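Lista: Gadelero, taller compartido
Asunto: Re: Calibración de la pinza, deriva en el eje de giro

Hola a todos,

Gracias por la respuesta tan detallada. Perdonen mi español, escribo despacio y con diccionario. Contesto debajo de cada punto.

> Yo no tocaría el firmware de Plekine todavía. Cuando a mí me
> bailaba el giro, era el cubo de marcadores: lo había impreso en
> papel brillante y con los fluorescentes el programa perdía una
> cara entera. ¿Han comparado el registro con las luces apagadas?

Sí, lo hice el sábado por la tarde. Con las luces encendidas grabé 487 lecturas y en 221 el programa no dio ninguna orientación. Con las luces apagadas el resultado mejora, pero entonces el vídeo de la pinza tiene mucho grano y no sirve para medir la apertura.
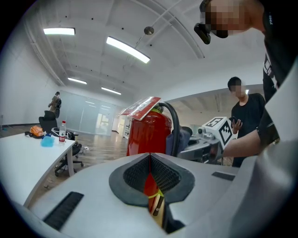

La deriva aparece sobre todo cuando el programa ve el cubo inclinado y lejos del centro de la lente. Mi sospecha es que el modelo de distorsión que usamos (el que viene con Grerketti) es demasiado simple para un ojo de pez. Desde la pinza se ven dos caras del cubo blanco, y en teoría con dos caras debería bastar para resolver el giro. En cambio las vigas y los tubos del techo salen muy curvados, y esta curva es la que yo quisiera corregir antes de cambiar otra cosa.

> Otra cosa: ¿cuánto juego tiene la mordaza? Si el forro se mueve,
> cualquier calibración dura una tarde.

He medido 2 mm de juego con la pinza cerrada. El forro lo pegué de nuevo y ahora no se desplaza con la mano, aunque no he probado todavía con peso. Si alguien tiene la pieza de Canpolat en buen estado, me gustaría comparar las medidas.

Para la próxima sesión propongo lo siguiente: tomar unas 20 posiciones del tablero de calibración, también en los bordes de la lente, y calcular de nuevo los parámetros con el modelo de ojo de pez. El soporte del cubo no lo cambiaría por ahora — si movemos las dos cosas a la vez, no sabremos cuál era la culpable.

Una pregunta para quien conoce mejor Plekine: ¿los parámetros nuevos se cargan al iniciar, o hay que compilar otra vez? En el manual encontré las dos versiones.

Un saludo cordial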